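Fernstead Dividend Income Certificate

Product information for retail clients
Issued 30/03/2018. This page replaces all earlier versions.

Overview

The Fernstead Dividend Income Certificate is a fixed-term investment certificate linked to a basket of dividend-paying stocks. It is issued by Lavitz and distributed by Fernstead to clients who hold a brokerage or retirement account with the firm. The certificate pays a quarterly coupon when the conditions described below are met. It is intended for investors who want regular income and who can leave their money in place for the full term.

The certificate is not a bank deposit. It is not covered by deposit insurance, and clients may lose part or all of the amount invested.

Key terms

Issuer: Lavitz
Distributor: Fernstead
Calculation agent: Nigam
Minimum purchase: $3,000
Further purchases: multiples of $294
Basket: 12 stocks, equally weighted at the start date
Coupon dates: quarterly, beginning in May
Term: six years
Currency: US dollars
Product code: 3878

How the coupon is determined

On each coupon date, the calculation agent compares the closing value of the basket with its value at the start date. If the basket stands at or above 70 percent of its starting value, the coupon is paid in full. If it stands below that level, no coupon is paid for the quarter. Missed coupons are carried forward and are paid on the next coupon date on which the condition is met. No interest is added to a coupon that has been carried forward.

Holders of the certificate do not receive the dividends paid by the stocks in the basket and have no voting rights in the companies.

Repayment at the end of the term

If the basket closes at or above 60 percent of its starting value on the final date, the certificate is repaid at face value. If it closes below that level, repayment is reduced in line with the full fall in the basket. A basket that has lost half of its value would therefore return half of the face value.

Changes to the basket

A stock may be replaced if the company is acquired, delisted or placed in bankruptcy. Replacement stocks are taken from the Tukham Income List, which is reviewed every year. Clients are notified in writing within five business days of any replacement.

Charges

A purchase fee of 1 percent is deducted when the order is placed. There is no annual management fee. Certificates sold before the end of the term are subject to a selling fee of 0.5 percent, and the price offered may be well below face value. Fernstead does not guarantee that a buyer will be available on any given day.

Main risks

Repayment depends on the ability of Lavitz to meet its obligations. A fall in stock prices may reduce or remove both coupons and principal. Rising interest rates may lower the resale value of the certificate during the term. Inflation may reduce the buying power of all payments received. 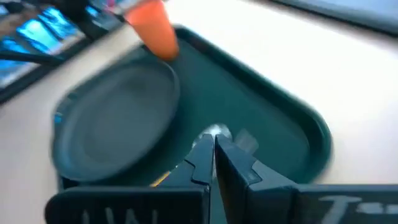
How to purchase

Orders may be placed online, by telephone or at any Fernstead branch. Clients must read the full prospectus and complete the suitability form before an order can be accepted. Joint account holders must both sign the form. An order may be canceled without charge until the close of business on the day after it is placed.

Contact

Questions about this product should be addressed to Florante Lacson, Structured Products Desk, Fernstead. Please quote the product code in all correspondence. Printed copies of the prospectus are available on request.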